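Sports Writing, Unit 4: The Game Story
Instructor: Terence Yeoman

Your reader already knows the score. They got it from a phone, a brother-in-law or the man shouting in the next yard. Your job is to make them stay for the other paragraphs.

The lead. Who won, by how much, and the one thing that decided it, in 36 words or fewer. Rhys Tapsell turned in a lead last February that reached the final score in its third paragraph, after a passage on the smell of cut grass. It was very good grass. He rewrote it.

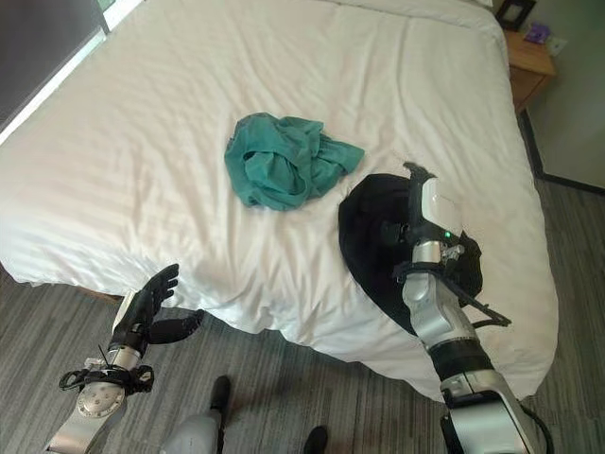

Order of play is the second trap. A beginner starts with the first inning and plods to the ninth, as if under oath. Start with the inning that mattered and go back only for what the reader needs. Your notebook won't help you, as notes pile up in the order things happened and get dropped wherever there's room, like that teal cloth bunched up on the white duvet. Pull out the corner you want and leave the rest in a heap until the lead is written.

Numbers. One per sentence is plenty. A batter hitting .300 is news in some towns and a disappointment in others, so tell us which. A pitcher's 500 career strikeouts belong in the lead only if number 500 came tonight.

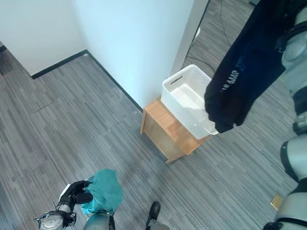 Milestones also need a comparison. "The most since" is useful when the gap is long. "The most since Tuesday" has been submitted in this course, twice, by people who went on to graduate.

Quotes. Use a quote if the player said something. "We took it one game at a time" is a noise, and you may leave it in the clubhouse.

Verbs. Teams beat other teams. They may edge them if the margin is one run. They do not maul, torch or dismantle anybody in a 4-3 game.

Exercise
Write up the Huaranga at Jilar box score (back page) in 300 words. Jilar led until the eighth. Grudach drove in the winning run, and Wodix was charged with the loss. Bring two versions of the lead, and be ready to read the worse one aloud.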